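Features > Interviews > Software

The planner that sorts fruit, on a good day

Jolanta Jasińska has written motion planning software at Trodinero for long enough to distrust its demo reel. I went in distrusting it too, so we got along.

The pitch for the company's planner, Kaewkla, is that it can pick small produce out of a pile without being told what the produce is. I asked whether that was true.

"It was true for the 100 grasps in the slide deck," she said. "Then you put two tomatoes side by side and the perception part sees one lumpy tomato. The planner does a lovely job of going to the middle of it."

The tomatoes on the table when we spoke were touching, dark ones against red, on a cloth with a great deal of pattern. I asked if a plain gray surface wouldn't be kinder.

"Much kinder. Our numbers on gray are great. Who eats off gray?"
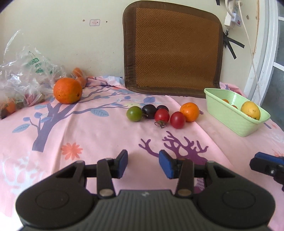
What 3000 examples buy you

Her colleague Yichen Bai is more hopeful. He says the new model, trained on 3000 examples, splits touching fruit far better than the June version. I asked to see the failures. There were 104, in a folder named "later."

"Some are bad labels," he said. Jasińska said she had opened 60 of them and the labels were fine.

They still plan to ship. I would wait for someone to empty that folder.

Contact | © Farnance | Back to top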